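Vurodo Guest Rooms — Frequently Asked Questions

Last changed: 17/06/2022

We receive many of the same questions by e-mail, so we put the answers on one page. If you don't find your question, please write to us in English or in your own language and we will try our best.

How do I get to Vurodo from Gronov?

The easiest way is the regional bus from the main station in Gronov. You must look for the bus which has Dobre on the front. Stay on it until the stop called Dobre Mill, then walk up the hill past the church. Our door is green and it has a brass bell. The ticket you can buy from the driver, but he does not like large bills, so please bring coins or a small bill.

By car you take the road to Hultow and turn left after the second bridge. Please be careful with navigation on the phone. It often sends the guests by the forest road, and this road is closed for cars from the first snow until the end of March.

Where can I park?

There is space for cars behind the house, free of charge, and you don't have to reserve it. When it is full, you can leave the car by the cemetery wall. Please do not park in front of the fire station, even for five minutes with the lights blinking.

When can I arrive, and what if I am late?

The rooms are ready from three in the afternoon. If you come earlier, you may leave your bags in the hall and go for a walk. After nine in the evening the front door is locked and you need the code. We send it by text message on the day of arrival, so it is important that we have your correct phone number with the country code.

How many rooms do you have?

We have single rooms, double rooms and 2 family rooms. The family rooms are on the ground floor and have a door to the garden. In the double rooms the beds can be pushed together or taken apart, only tell us before. The rooms under the roof are quiet and have the nicest view to the valley, but the stairs are steep and there is no elevator.

What does it cost?

A double room costs 585 crowns for one night, with breakfast and bed linen included. The price is for the room and not for each person. If you stay a whole week in a family room, you pay 1,906 crowns less than the sum of the single nights. Children under three years sleep free in our crib or in the bed of the parents.

Can I pay by card?

Yes, we accept the usual cards and also cash. We do not accept checks. If you need an invoice for your company, please give us the full name and address before you pay, because after payment it is a lot of paperwork to change it.

What is there for breakfast?

Bread from the bakery in Dobre, butter, cheese, ham, boiled eggs, jam from our own plums, and on most mornings also a cake. There is oatmeal for those who want a warm meal. Breakfast is from seven to ten. Hikers who leave earlier can ask for a packed breakfast in the evening and find it in the refrigerator in the hall with their room number on it.

We can prepare food without milk or without gluten if we know it one day before. Our kitchen is small, however, and flour is used in it every day — for guests with a serious allergy we can't promise that there are no traces.

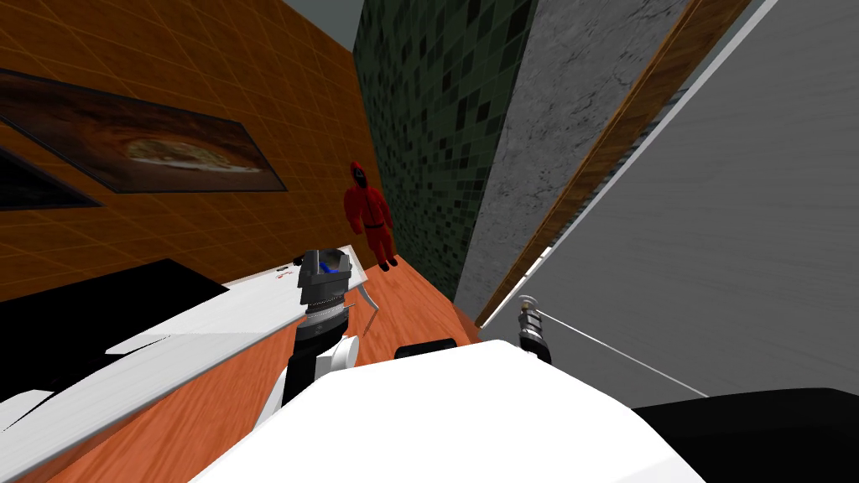
Is there dinner also?

Only soup with bread, and only if you order it before noon. For a real dinner we recommend the inn by the mill, which is open until eight, or the pizza place in Hultow, which stays open longer. In low season the inn closes for some weeks, so ask us before you go down the hill hungry.

Can I bring my dog?

Yes, with pleasure. We allow at most 2 dogs in one room and we ask that they don't sleep in the beds. A blanket and a water bowl you get from us. In the breakfast room dogs must stay on the leash. Cats are unfortunately not possible.

Is there internet?

Yes, it is free and the password hangs behind the door of your room. It is good enough for e-mail and for reading the news. Under the roof the signal is weaker. If you have to make a video call for work, please use the reading room, where the connection is the best.

Can I wash my clothes?

There is a washing machine in the basement. You pay for it at breakfast, and the powder is included. We have no dryer — but there are lines in the garden, and for rainy days a drying room next to the boiler. Muddy boots also belong there and please not on the radiator in the room.

Which walks are good for a beginner?

The path along the river to Hultow is flat and well marked with yellow signs. You can come back by bus. The way up to the lookout tower is shorter but much steeper, and after rain the stones are slippery. Paper maps you can borrow in the hall, only please bring them back.

What if I must cancel?

Until seven days before arrival you can cancel free of charge, by e-mail or by phone. After this we must ask for the price of the first night. If you are ill, call us, and usually we find another date which suits both sides.

I forgot something in the room. Do you still have it?

Probably yes. We keep forgotten things for three months in a box in the office. Write to us what it is and how it looks, and we can mail it to you if you pay the postage. Phone chargers are the most difficult, as they all look the same, so please describe the plug and the color of the cable.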